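Staritz Workshop, Equipment Group
Minutes of the February meeting: review of the Rident arm and hand kit

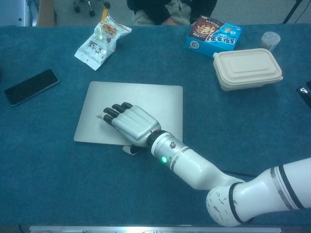
Rident hand on the closed laptop, snack corner of the felt table behind.

Meeting opened at 10:15, Finn Fuchs taking notes. Minutes of the last meeting agreed with one fix: the spare power strip went to the front office, not to the paint room.

1. Where we are with the trial

The kit has been on trial for 6 weeks and there are 2 left before Rathjen wants an answer. Rathjen is supplying the arm, the hand, the control software and phone support as one package. The only other offer still open is the Uvodton kit, which comes with a simpler gripper and a shorter service plan.

Finn opened by saying he had come into this trial expecting to be bored and has been staying late on purpose. Several people laughed, then admitted the same. The hand is a real pleasure to work with, and the group wanted that written down before getting into the complaints.

2. What went well

Flat things. This was the big worry in the fall, and it's the part we've enjoyed most. The fingers come down on a closed laptop lid gently and stay put without skidding, and we have now run that setup with our own office machines and with the old practice one. No marks on any lid so far. Marit would like to try tablets next and was told yes, please, go ahead!

Clutter. We stopped clearing the table for every run after the second week and just left ordinary stuff out: phone, snack packets, food containers. The arm's planned paths have been sensible around all of it. The software lets you mark a "keep away" area by hand, and drawing one takes less time than moving the things would.

The status light. Small item but everyone brought it up. It sits on the forearm, and you can check it with a glance from your chair. The group would like the same idea on the old conveyor.

Teaching by hand. New people pick it up in a morning. Jonah taught it a full pick and place on his first Saturday with no help beyond the quick start card.

3. What needs work

The thumb. Good on boxes, fussy on thin things. Picking a laptop up from flat is still hit or miss, and we mostly slide it to the edge of the table first and take it from there. Rathjen says a software update will help. The group would like to see it before signing anything.

The cloth. The teal felt was a great buy for protecting the things we handle, but it bunches if the arm drags something heavy. Clips were suggested. Double-sided tape was suggested and voted down, loudly.

Cables. There is still one running across the felt under the arm. It needs a proper route down the side before we let visitors in.

Scuffs. The shoulder housing has a fair number of dark scuffs and scratches. They don't affect how it runs. Finn will ask Rathjen if they count against us when the trial kit goes back, and get the reply in writing.

Manual. The chapter on finger pressure settings is hard going. Lena has begun a plain version, 2 pages, and read some of it out. It was far better than the original and the group asked her to keep at it.

4. Service plan

Long talk on this. The Rathjen plan covers phone support on weekdays and a swap unit if the hand fails. It does not cover finger pads, which are a wear part. A full set of pads is 400 on the current price sheet, and the group felt that was steep for something we'll go through regularly. Finn to ask if pads can be bought one finger at a time.

The phone support itself has been excellent. Both calls we made were picked up quickly, and the second time the person stayed on while we restarted everything and ran a test pick.

Uvodton's plan is cheaper and includes pads, but their gripper can't do half of what we've been having fun with. Marit asked that we keep their offer open all the same, in case the update slips. Agreed.

5. Decision

No final vote today. Show of hands on the general feeling: everyone in favor of keeping the Rident kit if the thumb update does what Rathjen says. Final vote at the next meeting.

6. Actions

Finn: write to Rathjen about the update date, scuffs and single pads.
Marit: tablet runs, notes to the shared folder. Tell Uvodton we need more time.
Jonah: reroute the cable, fit clips to the felt.
Lena: finish the plain version of the pressure chapter and print a copy for the table.
All: add your test runs to the log the same day. There are gaps in week four.

7. Any other business

Jonah asked if the hand could be taught to wave at the open house. Warm support all round. To be tried once the cable is sorted.

Request for more chairs in the side room passed to the office.

Meeting closed at 11:40. Next meeting same time, same room.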